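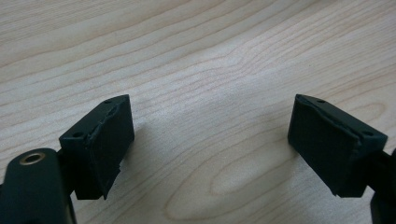
How do I bring back the grain on a pale wood table?

Hi all, I inherited my aunt's light-colored table last June and I love the swirly grain in it, especially the long oval in the top with rings all the way around it (my kids call it the canoe). The trouble is that it looks washed out to me, particularly when daylight falls across the middle, and I'd like the lines to show a bit more without turning the whole thing orange. I don't know what finish is on it. Has anyone done this and been happy afterward?

Iqra Paracha

Hello Iqra, what a lovely thing to be left! Before you buy anything, wash a small patch underneath with a barely damp cloth and a drop of dish soap, let it dry overnight, and compare. I did mine expecting to refinish it and ended up stopping right there, it was just years of spray polish. If it still looks flat, put a drop of water on the underside. If it soaks in and darkens, the wood can take oil, and a clear one will warm it up a little. If it beads, there's still a sealed finish on it and oil will only sit there feeling sticky. Try the underside first and give it 3 days before you decide, the color keeps changing on you.

mapleporch

Sand it. 125 grit then finer. Good luck

dkr823

Please don't start with the sander until you know if it's veneer! Look at the end of the top and see if the grain carries on over the side.

mapleporch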